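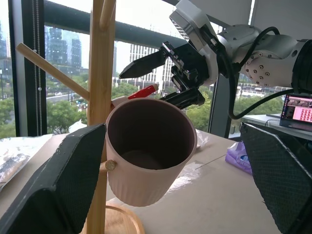 Mug trees. I've got opinions about mug trees now and you're all getting them, sorry, mute me for the evening if you need to. I bought one to clear the worst cupboard in the flat and I've become the sort of person who thinks about pegs on the bus. The short ones especially! See the stubby peg low down on the post, next to the pink cup? I had that down as decoration for two whole days. It's now my favourite.

April 17, 2019

Background for anyone who's missed me moaning: the cupboard over the kettle has one shelf and the shelf is too high. Mugs go in two deep, then on top of each other, and the one you want is always at the back underneath the one with the chip.

I've lost three handles to that cupboard. One of them was on a mug I properly loved, from a holiday in Wokmont, blue with a wobbly rim. I've still got the rest of it, it's got pens in.

So on Saturday I finally got everything out and lined it all up on the worktop and had a proper cull. Rule was if I hadn't drunk out of it since Christmas it went in the charity box. I broke the rule for a giant soup mug and I'd do it again.

Then off to Flollilness, the homeware shop by the station (if you know it you know it, the aisles are about as wide as a cat). They had wire mug trees and they had wooden ones. Wire was cheaper. Wire also makes that noise when you hang a mug on it, like a fork on a radiator, so no.

Wooden it was. Pale honey sort of wood, square post, round base with a raised lip going round it. I like the lip. I've decided it's there for drips and I'm not looking it up.

The bag it came in said it would take a mug "with handle opening of up to 20 mm thick" or something very like that, in the smallest print you've ever seen. I didn't measure anything. I held my chunkiest mug up to it in the shop in my imagination and went to the till.
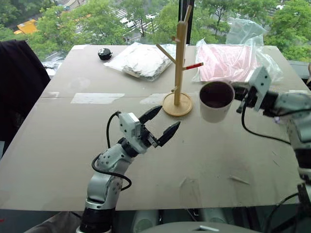

Mug tree on the table by the big window, pale mug next to it

Right, so, pegs. The long ones that slant upwards are the obvious ones, you just hook the handle over and gravity does the rest. Good for a heavy mug, good for half asleep. My big soup thing lives on one of those.

The one with the red on it is a talking point. My sister asked if it was meant to be like that and I said yes straight away, with total confidence. I've since started using it as the "this one's mine" peg and everybody has gone along with it.

Then your stubby ones. A big mug on a stubby peg sticks out and swings about and you'll catch it with your sleeve. But a narrow cup with a small handle sits lovely and close to the post. I had them the wrong way round at first, little cups up on the long pegs looking lost, great fat mugs hanging off the short ones by their fingernails.

Somebody replied asking about the ribbed pink cup. It's a lovely one! Smooth band under the rim, then fine little ribs running down the lower half, and it goes dark brown inside, so you can't see a tea stain to save your life. 10/10, would be lazy with again.

I did think about getting the whole set of them so they'd match. Then I thought about how it feels to be handed your own odd mug at someone's house, the one they always give you, and I put the box back on the shelf. Matching is for plates.

Order of loading matters as well, I've discovered. If you fill one side first the whole thing gets a lean on and you have to stand there with a hand on it. Heavy one left, heavy one right, then the small ones wherever. It's basically a seesaw with tea.

And don't hang them straight from the washing up. I did that the first night and got a little trickle all the way down the post. Towel first. I know. I hate it too. 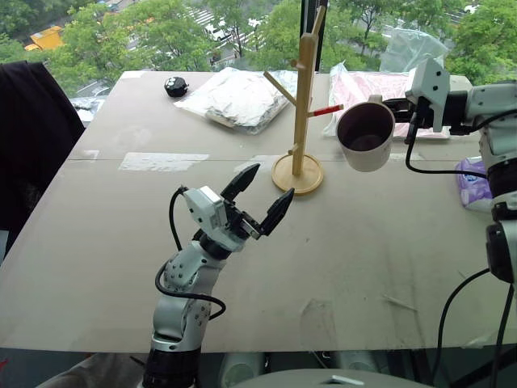 The other question was where to put it, and this is where I went a bit mad. Kitchen worktop was the plan. But then the kettle was steaming right at it and the toaster had nowhere to go, so I moved it, and moved it again, and at one point it was on top of the fridge where I couldn't reach the top of it.

By a window is the best look by miles. You get the trees in the street behind it and the wood goes a nicer colour in daylight. If your table's next to glass, try it there before you try it anywhere else.

I'd also say put some cardboard down if you're fussy about your table. Plain beige cardboard, flat side up. Mugs get plonked. I'm a plonker (yes, go on, get it out of your systems).

What I haven't solved is the stuff that collects round it. You make one nice clear spot for mugs and straight away there's a purple packet, there's something in foil inside a plastic bag, there's a packet of something pink in its wrapping. Every flat surface I've ever had has been like this. I've lived in 3 flats and it's followed me to all of them.

Someone's suggested a tray. I had a look at trays. The nice one in the window at Bíró was £114, for a tray! I laughed out loud in the street and a man with a pushchair looked round.

So no tray. I've got an old baking sheet that nearly fits and I'm going to see if I can live with it.

Cupboard update, as that's what started all this: it's got the teapot in it now, and the big jug, and a whole empty bit at the front. I keep opening the door to look. I've told the household that nothing is going in the empty bit and somebody has already put a bag of rice in it.

If you've got a mug tree tell me what's on your top peg - I'm nosy and I want to know if it's the favourite or just the one you never use. Mine's currently a Father's Day mug that belongs to none of us.

Oh and before anyone else asks, espresso cups: yes, two to a peg if the handles are thin. Take the front one off first.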